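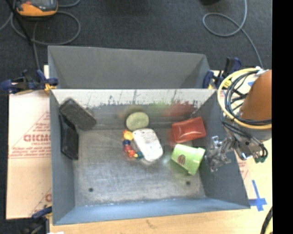

**Week 4 notes: sorting, keeping and the household archive**

Hi all, I talked too fast again in the second half, so these are fuller than usual. Read them with the Wirkine chapter open if you can.

We started with the question Dong-geon raised last week: when does a pile become a collection? My answer is that it happens when somebody starts refusing things. A pile takes whatever lands on it. A collection has a rule, even a silly one, and you only find out what the rule is when something gets turned away. I'm pretty attached to this idea, so please have a go at knocking it down in your response papers!

**The Caldeira boxes**

Most of the hour went on these. Jussara Miranda kept household papers for most of her adult life - receipts, seed packets, bus tickets, letters she never posted - and her family handed over 59 boxes. The first listing came to 1,939 items. Valdir Batista re-did it a few years later and got to 3,600, from exactly the same boxes. He counted every loose sheet, where the first cataloguer had treated an envelope and whatever was in it as one thing.

Neither number is wrong. But if you cite one, tell me whose it is, and what counted as an item. I took marks off for this last year and I'll cheerfully do it again.

**Original order**

You'll remember the principle: leave things in the order the owner kept them, as that order is evidence too. Lovely in theory. The trouble with kitchen drawers, sheds and glove boxes is that the order might be a habit, or an accident, or the last person rummaging for a pen. Josué Lopes argues (Brirach reader, the second essay) that we should record the muddle anyway and leave the reading of it to somebody later. I mostly agree, though I think he goes soft on cost. A careful muddle takes ages to write up, and small archives don't have ages.

Some terms I used without stopping:

- *Fonds* - everything that came from one person or body. Say it the French way or don't, I'm not fussed.
- *Accession* - the moment the stuff formally becomes yours, paperwork and all.
- *Weeding* - taking things out. Always write down what you took.

**For next time**

Pick one drawer at home and list what's in it, twice, using two different rules for what an item is. Bring both lists and 200 words on where they disagree. Please don't tidy it first, I can always tell.

Tarcísio has the Wuster article if the library copy is still out. It's long and the middle section on colour coding labels can be skipped, but do read the footnotes on the missing October ledger.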